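Bistetico bake sale, Drullska hall: gallery

Friday, February 27, 2026

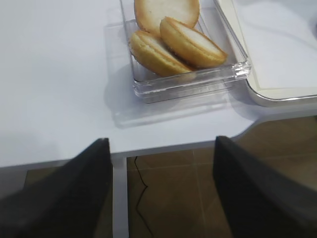

Cream sandwich biscuits in a clear plastic box, with the edge of a white tray beside it.

The winter bake sale went ahead in the small room at Drullska hall, as the main room had been let for a dance class. Doors opened at 2 and we packed up shortly after 4. Thank you to everyone who baked, carried, washed up or bought something. Takings came to 220 pounds, which goes towards new shelving for the Bistetico kitchen.

The sandwich biscuits were made by Oranuch Bunnag. They are a plain butter biscuit with a vanilla cream filling. She bakes the shells the day before and fills them in the morning so that they stay crisp. The clear boxes are the ones we bought in November. They stack well when the lids are on, but please don't put them in the dishwasher. Two have already gone out of shape.

Several people asked for the recipe, so it is copied out below as Oranuch gave it to us.

For the shells: 250 g plain flour, 175 g soft butter, 75 g icing sugar, a pinch of salt. Rub together, bring into a dough and chill for half an hour. Roll out, cut into rounds and bake at 170 degrees until the rims have coloured. The middles should stay pale. Leave on the baking sheet until firm enough to lift.

For the filling: 100 g soft butter, 200 g icing sugar, a teaspoon of vanilla. Beat until white and pipe it on thickly. Put the lids on with a light press, or the cream comes out at the sides.

Oranuch says the same dough can be frozen in a roll and sliced when wanted. If your oven runs hot, turn the sheet halfway through.

Other things on sale, not photographed: lemon drizzle, cheese scones, a date loaf from the Mudberg table and Reginald Nguyen-Tran's ginger cake, which sold out first. Shukla lent us the tea urn again and it has gone back.

Left behind: a blue oven glove, one cake tin with no lid and a child's scarf. They are on the shelf by the hall office and can be picked up on any weekday morning.

If you took pictures on the day and would like them added to this page, send them to Reginald with a line saying what they show and who did the baking. Please ask parents first if there are children in them.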